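4. Equipment Plan and Budget

The project was allotted 2,346 dollars for the glassware handling cell. The arm was already available in the lab, so the budget covers the gripper, sensing, power and consumables only.

The largest item is the two-finger gripper from Skarkutton at 642 dollars. The Dusden unit was cheaper, but its quoted lead time was 60 days – too long for a fall start. Cabling and mounting hardware come to about 200 dollars, ordered through Tritudley. Kadir Kurtuluş checked the connector types against the arm manual before the order was placed.

Beakers are treated as consumables. Spares should be bought in one batch so that wall thickness stays constant between trials. A dark, matte table covering is also listed, as clear glass gives poor contrast on a light surface.
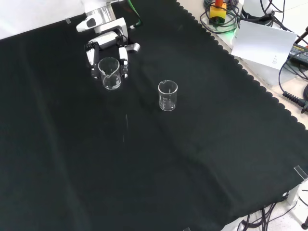
Figure 3. Gripper with a glass beaker between its fingers; second beaker standing on the black cloth.

Open items before the October order: cable routing, a second power supply, and replacement fingertips.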